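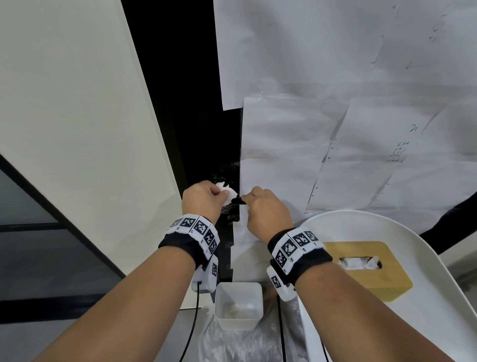
Olovel is looking for people for small hand work in Flovville, in February. We need 9 persons. No diploma is asked, only patience and clean hands.

The first part of the work is wiping with paper tissues, also in narrow places where a cloth is too thick. Tissues are provided.
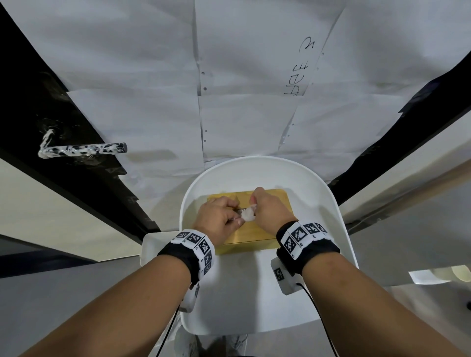

The second part is pressing rice by hand on a board. If you have never done it, Clotilde Gautier will teach you on the first morning. Please tell us before if you have an allergy or a wound on the fingers.

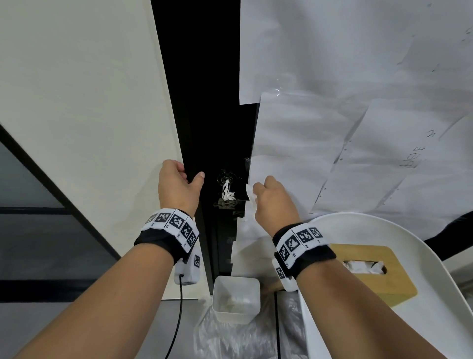
One session lasts 90 minutes and you stay standing. The complete participation is paid 400 euros, travel not included.

To apply, write some lines to Gwenaël Guérin, Olovel, 182 Le Goff building, Flovville. Please mention which hours are possible for you.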